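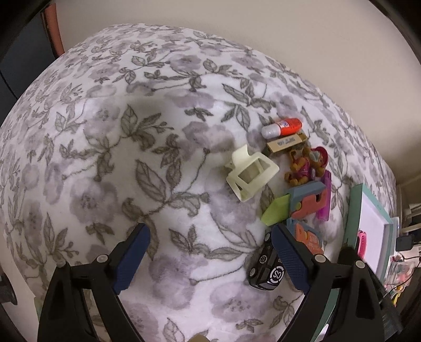 Clarnora e. V. — Arbeitsgruppe Haushalt und Ordnung

Protokoll der Sitzung vom 30. Dezember 2020

Leitung und Protokoll: Shabnam Tanoli
Beginn: 17.00 Uhr
Die Arbeitsgruppe ist beschlussfähig. Das Protokoll der vorangegangenen Sitzung wird ohne Änderungen genehmigt.

TOP 1 Kleinteile in den Schlafräumen

Frau Tanoli berichtet über den Stand der Sortierung in der Wohnung Jinisside. Die Kleinteile werden dort auf dem Bett ausgelegt, auf der weißen Fleecedecke mit dem Blütenmuster. Eine cremefarbene Haarklammer und ein kapselförmiger Behälter mit weißem Deckel und orangerotem Unterteil sind einzuordnen. Die Haarklammer wird der Gruppe Bad und Körperpflege zugewiesen.

Zum Behälter wird länger beraten. Das kleine Etikett ist weiß und blau bedruckt; der Inhalt ist in der Liste bisher nicht vermerkt. Die Arbeitsgruppe legt fest, dass geschlossene Behälter vor der Einordnung von einer erwachsenen Person geöffnet und geprüft werden. Bis dahin werden sie getrennt vom Spielzeug und außerhalb der Reichweite von Kindern aufbewahrt.

Es wird angeregt, künftig eine einfarbige Unterlage zu verwenden. Auf der gemusterten Decke seien kleine Teile in gedeckten Farben leicht zu übersehen. Dem wird entgegengehalten, dass eine weiche Unterlage das Wegrollen verhindert und die Decke ohnehin vorhanden ist. Ein Beschluss wird hierzu nicht gefasst.

TOP 2 Spielzeug und Schreibgeräte

Die Trennung von Spielzeug und Schreibgeräten wird bestätigt. Der purpurfarbene Stift kommt in den Becher am Schreibplatz, sofern er noch schreibt. Ausgetrocknete Stifte werden entsorgt und nicht in die Sammelkiste gegeben.

Das zweifarbige Kunststoffspielzeug in Graublau und Koralle sowie die Hundefigur mit dem pinkfarbenen Helm verbleiben im Kinderzimmer. Frau Tanoli weist darauf hin, dass einzelne Figuren bislang auf mehrere Kisten verteilt waren — ein Umstand, der bereits in der letzten Sitzung bemängelt wurde. Figuren sind ab sofort ausschließlich in der flachen Kiste mit Deckel abzulegen.
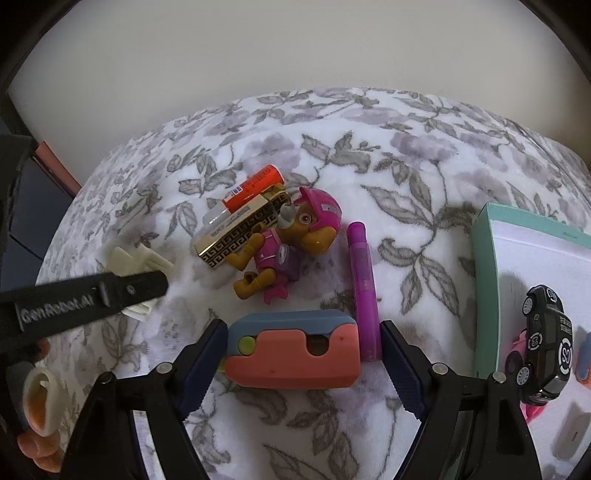

TOP 3 Anschaffung von Aufbewahrungskisten

Es liegen Angebote der Firmen Cordier und Novora vor. Cordier bietet 33 stapelbare Kisten mit Deckel zu einem Gesamtpreis von 500 Euro an. Das Angebot von Novora beläuft sich auf 900 Euro und umfasst zusätzlich zwei Regale.

In der Aussprache wird festgestellt, dass in den Schlafräumen kein Platz für weitere Regale besteht. Die Deckelfarbe soll nach Möglichkeit einheitlich sein.

Beschluss: Das Angebot der Firma Cordier wird angenommen. Frau Tanoli wird mit der Bestellung beauftragt.
Abstimmung: einstimmig bei zwei Enthaltungen.

TOP 4 Verschiedenes

Die Beschriftung der Kisten erfolgt in Druckbuchstaben. Für das Kinderzimmer wird zusätzlich ein Bildsymbol angebracht. Die Vorlage hierfür ist noch zu erstellen.

Der Antrag, die Sortierung auf den Flurschrank auszuweiten, wird auf die nächste Sitzung vertagt.

Ende der Sitzung: 18.20 Uhr

Für das Protokoll
Shabnam Tanoli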